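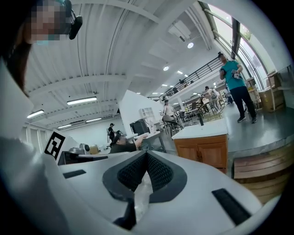

Most of the rules handed out with kitchen robots and gripper tools strike me as wishful. The Clammont sheet runs to 269 lines, and I'd keep maybe five of them at home. Start with the pads. On a gripper with two fingers and black textured mesh pads, the texture is where the grime will settle, so wash it after every session whatever the "wipe weekly" line says. Use an old toothbrush and plain dish soap. Skip the Bielecka spray, which costs more and left mine sticky.

Clear the counter before you start. One slim bottle at the far side of a white countertop looks harmless enough, but I'd move it anyway. "Collision aware" is a phrase from a sales page.

Keep people back 3 feet from a moving arm. Goltberg says the soft stop makes this optional. I don't buy it, and neither should anyone with kids.

Check the finger gap with a folded index card. If the card slides through when the fingers are shut, the pads are worn. The Terncombe guide says to change them at 600 hours, but mine were shot at roughly half that.

Don't run anything on a timer while you're out. I don't care what sticker is on the box.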